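Ticket: Kendau grasp check names the wrong object when two props sit close together
Project: Kilby (two-arm household sim)
Component: perception / grasp state
Opened by: Celeste Prata
Assigned to: Gaspard Caron
Opened: 20/01/2020
Status: Fixed, waiting on merge

Celeste Prata wrote:

Hi all! First, the new wrist streams are a joy to work with. I can finally watch what the hand sees while Leiva is planning, and it has saved me hours of guessing already.

Now the bug. When the gripper closes on a small object right beside a large one, Kendau publishes held_object = bowl, even if the small object is the target. Leiva takes that at its word, drops the current goal and plans a place motion for the bowl. The arm then sets off with the wrong collision shape attached. It's easiest to trigger with the floppy disk and the white bowl on the wooden tabletop, coming in at a slant so the bowl is just past the right finger.
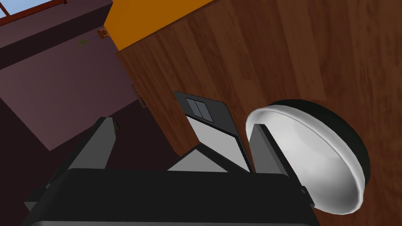
I can get it on most tries if I start from the saved state, and almost never if I move the bowl to the far end first. Lighting changes made no difference. Neither did swapping the disk's texture for a plain one.

Versions: Kendau from the main branch, Leiva release 2, Lirkum with default settings. Log excerpt:

[kendau] candidates: floppy_disk, table, bowl
[kendau] contact: true
[kendau] held_object: bowl
[leiva] target mismatch, replanning
[leiva] attached shape: bowl

Gaspard Caron wrote:

Great report, thank you! I reproduced it before my coffee was ready. Two questions. Are you running with the head view on or off? And does it also happen when the other arm is parked?

Celeste Prata wrote:

Head view on. I tried it off as well and got the same result, so I don't think the fusion step is involved. Parking the other arm changes nothing.

One thing I noticed along the way - the head view gives each arm the right pose every time. I overlaid the joint positions from Lirkum on the dining room view and they lined up beautifully, including with both arms reaching forward at once. That room is a good test for it, with a laptop on the table, chairs on all sides and plenty of open orange floor.

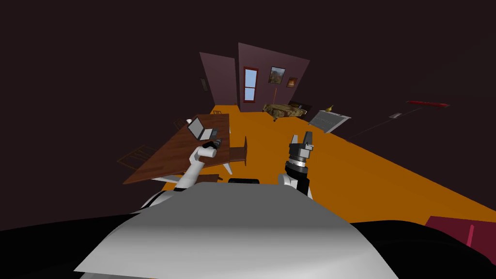
So whatever goes wrong, it goes wrong after the pose is known. I'd look at how Kendau picks one candidate out of its list. The scores in the debug topic have the bowl well ahead of the disk, which seems backward when contact is on the disk.

Pascal Gaillard wrote:

Jumping in from the planning side. Leiva could refuse to replan when the held object isn't the target, and I'm happy to add a guard. But I'd like to see the perception answer fixed first, otherwise we hide it and it pops up again in the drawer tasks.

Gaspard Caron wrote:

Agreed, please hold the guard for now. I found it, and it's a fun one!

The scorer in grasp_state counts the pixels belonging to each object inside a window around the fingertips. Whoever has the most pixels wins. The window was tuned last December on a set of small props of similar size, so a big neighbor never came up. A tilted disk shows us very little surface, and the bowl beside it shows a lot. The bowl wins the window even though neither finger is on it.

The cure is to score the space between the two inner finger faces only. Lirkum already gives us the finger poses, so Kendau can build that region fresh for each view. There was also a second, smaller problem hiding behind the first one: the contact flag was read one step later than the segmentation. With a slow close you'd never see it. With a fast close you get the label from before contact and the flag from after.

Steps to try the fix:

1. Check out the branch finger-region.
2. In the Kendau config, set scorer: between_fingers.
3. Set contact_sync: true.
4. Delete the cached window file. Kendau will happily keep using the old one if it finds it.
5. Restart Kendau, then Leiva. Lirkum can stay up.

Please run the reverse case too, with the bowl as the target and a finger on each side of its rim. The old scorer passed that one easily and I don't want to lose it. 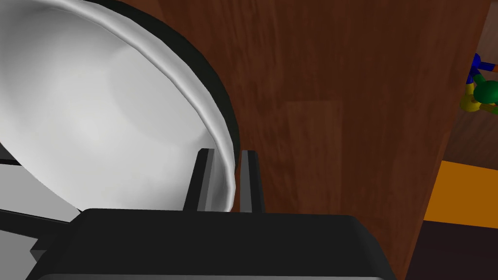 Wrist view, bowl rim between the fingers

Celeste Prata wrote:

Branch checked out and running. I forgot step 4 the first time and spent a while being puzzled, so thank you for writing it down and sorry for not reading it.

I queued 200 grasps from the saved state, a mix of disk and bowl targets. Every label matched the target. I'm so pleased with this. The debug overlay with the region drawn between the fingers is lovely as well - can we keep it as an option?

Gaspard Caron wrote:

The overlay stays! It's off by default, under debug_region.

I also started the long regression over all the props, 2,000 grasps, and left it going. It came back with 12 failures, all of them "none" on very thin objects where the region falls between two pixels. That's a separate matter and I've opened a ticket for it. No wrong labels at all.

Gilles Poulain wrote:

Reviewing the branch now. The code is clear and I like the tests. Before I approve, I went through the open gripper views to see what the new scorer makes of them.

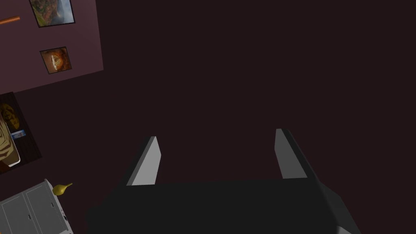

What does Kendau publish when the fingers are open and only background shows between them?

It publishes held_object = none. Walls, floor and furniture are on the ignore list, and the scorer won't name any object unless the contact flag is set in the same step.

Gilles Poulain wrote:

Good, that's the behavior I was hoping for, and I've added the answer to the config notes. Approved from my side. Pascal, would you still like the guard in Leiva?

Pascal Gaillard wrote:

Yes please, as a warning only. It'll log the mismatch and carry on with the current goal. I'll put it in its own branch so this one can go in as it is.

Celeste Prata wrote:

Perfect. I'm moving on to the drawer tasks with the branch build and will post here if a label looks off. Thanks everyone, this was quick!

Gaspard Caron changed status: In progress -> Fixed, waiting on merge
Gaspard Caron added Anatole Carré as merge owner

Contact the Kilby tracker team | Copyright Kilby project | Back to top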